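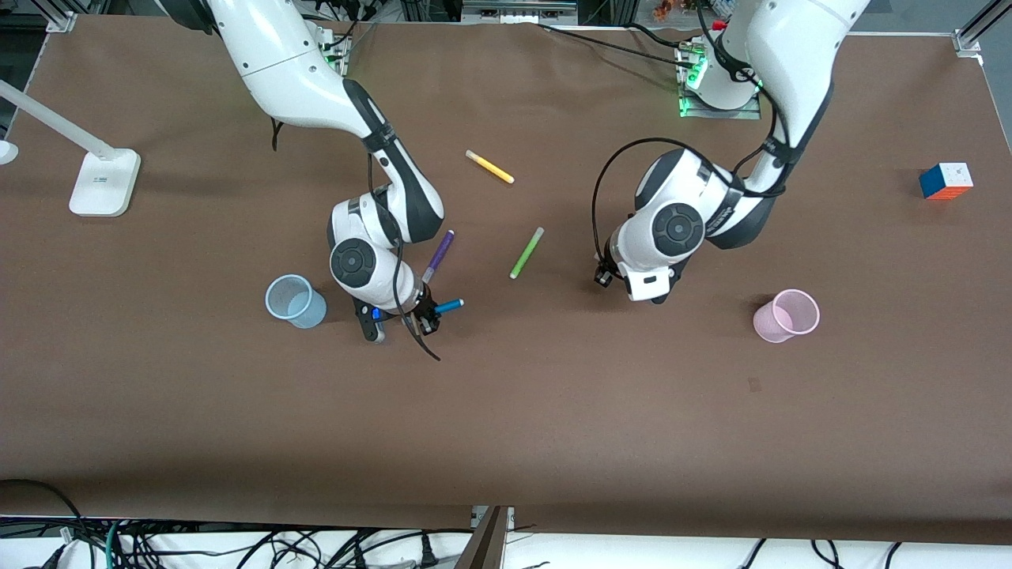
Call for participants: letter-writing and diary study, Skikinlow reading room

We are looking for people who still write by hand, at least sometimes, and who are willing to keep a paper diary for 47 days. The study is run by the Hsieh Archive of Everyday Writing and is open to anybody over the age of 18 who lives in Skikinlow or can reach it by bus without too much trouble.

The Archive began with one family's letters and has grown to 3461 items: letters, shopping lists, recipe cards, school notebooks, and many diaries. Almost all of them are older than the people who come to read them. We have very little from the present time, and this is a gap we would like to fill. We want to know what people write on paper today, at what hour of the day, with what kind of pen, and for whom.

What we ask from you

You will come to a first meeting in the reading room, second floor, entrance from Vultarside Lane. It takes two hours. You receive a notebook and we explain the consent form together, slowly, with time for questions. After this you write at home. One page each day is enough, and if you miss a day you simply write the next one. Please do not fill in missed days afterward from memory. An empty page is also useful for us.

You can write in any language. In the April test group we had diaries in five languages, and two people changed language in the middle of a sentence, which we found very interesting. Spelling and grammar are not looked at. Drawings, tickets and pressed leaves are welcome, but please no food.

Besides the diary, we ask you to write three letters to a person you choose. You send the letters yourself and keep for us only a copy. If you have no way to make a copy, bring the letter before you close the envelope and we will make it for you at the desk.

At the end there is a conversation of one hour with one of our two interviewers. We talk about how the writing went, and where in your home you did it. We do not ask about the private things in the diary, unless you bring them up.

Who can take part

You do not need nice handwriting. We are also glad to hear from people who write very little and feel a bit ashamed about it – this was the case for several persons in the test group, and their notebooks were among the fullest. We would especially like to have more people who work at night, more men over 60, and parents with small children.

If you cannot hold a pen for long, tell us. We have thicker pens and a sloping board to lend, and a helper can write down what you say.

We cannot accept people who are employed by the Archive or who took part in April.

What you receive

Each participant is paid 300 dollars, half after the first meeting and half after the final conversation. If you stop early, you keep the first half. Bus fares to the reading room are paid back when you show the ticket. Postage for the three letters is also covered. The notebook can be given to the Archive or kept by you. In the second case we make scans and return it within six weeks.

Your name will not be in the catalog. Each notebook gets a number, and the list which connects names with numbers stays in a locked cabinet. You may ask for single pages to be closed to readers for 20 years. You may also change your mind about the whole notebook, until the catalog is printed.

How to apply

Please send us a short letter, handwritten if possible, of not more than one page. Tell us who you are, what you last wrote on paper, and which times are good for you to come. Mention also if you need the elevator, as it must be switched on from the office. The address is:

Hoi-yan Tu
Hsieh Archive of Everyday Writing
PO Box 1585
Skikinlow

You can also leave the letter in the wooden box beside the front desk. Letters should reach us by 28/05/2022. We answer every one of them, by post, so please write your return address clearly – in the last round we had two letters without any and could not reply.

Groups of friends or neighbors may apply together in one envelope, but each person should write a separate page. Places will be given by drawing lots if too many people apply.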